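Pekaveck Tabletop Bowls and Cups

Overhead pictures of small coloured bowls and cups on a dark green tabletop.

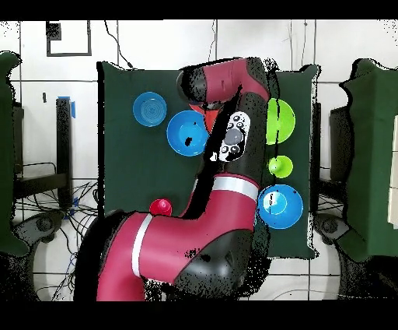

Blue and lime-green bowls, with a lime-green cup and a red one, on the green top.

Version: 1.2
Last changed: January 2024
Kept by: Toàn Tiêu and Lena Krawczyk

What is in it

The set holds over 3000 pictures of plain tableware, sorted into 28 folders. Each folder is one layout of the table. Within a folder the pictures are kept in the order they were taken, so neighbouring ones can look much alike. If you want variety, take a few from every folder instead of all of one.

The things on the table are bowls and small cups in solid colours. There is no food or drink in any of them. The layouts are loose and do not follow a place setting. Some pieces stand close together and others are well apart.

The tableware

The pieces came from two shops, Szűcs and Barnance, and were bought as odd items, so the sizes do not match across colours. We go by these names in the labels:

blue bowl
light blue bowl
green bowl
green cup
red cup

"Light blue bowl" is only used for the shallow one with rings in the base. Every other blue bowl is "blue bowl", even where the inside looks paler than the outside. Please keep to this if you send corrections. In the first version the two were mixed up in several folders and it took Lena a long time to put right.

"Green" always means the lime green of the tableware. The tabletop is dark green and is labelled "table". It has no other name in the files.

Bowl or cup

From straight above, a cup shows as a set of circles one inside the other, and a small bowl can look nearly the same. We went by the width of the opening and then checked against the shopping list. Where a piece was partly covered and we could not decide, the label is "bowl or cup" and the line has a question mark in the notes column. Please do not treat these as mistakes.

Labels

There is one text file per folder. Each line gives the picture number, the name of the piece, whether it is whole or partly covered, and a note if there is one. A piece counts as partly covered when any of its rim is hidden. A piece that is fully hidden has no line for that picture.

Known problems

Dark specks and small black patches turn up inside some bowls and along edges. They are gaps in the depth data. The bowls are not chipped or stained.

Folder 26 has no notes column. The labels in it are otherwise complete.

Blue bowls far outnumber the red cup in the set as a whole. If you are sorting by colour, allow for that.

Splits

Split by folder, never by picture. The list we use ourselves is in splits.txt. Two people have asked for a random split and we would advise against it, as near copies will land on both sides.

Use and credit

Free to use for teaching and study. Please credit it as "Pekaveck Tabletop Bowls and Cups, Surnomar" and give the version number. For any other use, write to Toàn first.

Changes

1.2 Light blue bowl given its own label. Splits file added.
1.1 "Partly covered" added to all folders.
1.0 First release, June.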